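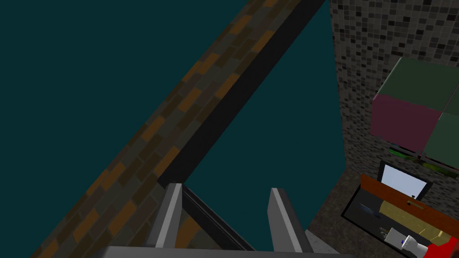
Setting up the wrist camera on a simulated Kinitar arm

26/09/2022

I put off doing this properly until June and I wish I hadn't, as most of my failed grasps came down to a badly placed wrist camera. So here's how I do it now, on the two-finger gripper in the Ursu simulator.

First, load the arm on its own with nothing else in the room. Open the wrist link, add a camera as a child of the palm (not the last joint, or it won't follow when you swap grippers) and slide it back 45 mm.

Now tilt it. You want both fingers coming up from the lower edge of the view, with a strip of the palm along the very bottom. If one finger looks fatter than the other, your camera is off centre — nudge it sideways until they match. I start with a field of view of 60 degrees and go up to 88 if the tray is close.

Next, open the fingers all the way and save a view. Close them and save another. The tips should meet in the middle of the picture, left to right. Mine didn't the first time, and I spent an evening blaming the finger joints when I'd typed the offset in with the wrong sign!

Then bring in your room. I use the Rotley set with random textures switched on, so you get things like brick and mosaic walls, a plain teal backdrop and a tray of odds and ends, all at strange angles. Don't tidy it up. Turn the lights down a bit as well, and check you can still pick out the inside faces of the fingers. If they melt into the dark part of the gripper behind them, lighten the finger material a touch.

Last thing, save the camera pose with the gripper file and not with the room file. I lost 52 runs to that one — the Nastotton room loaded its own old pose over mine and I didn't spot it until the next morning.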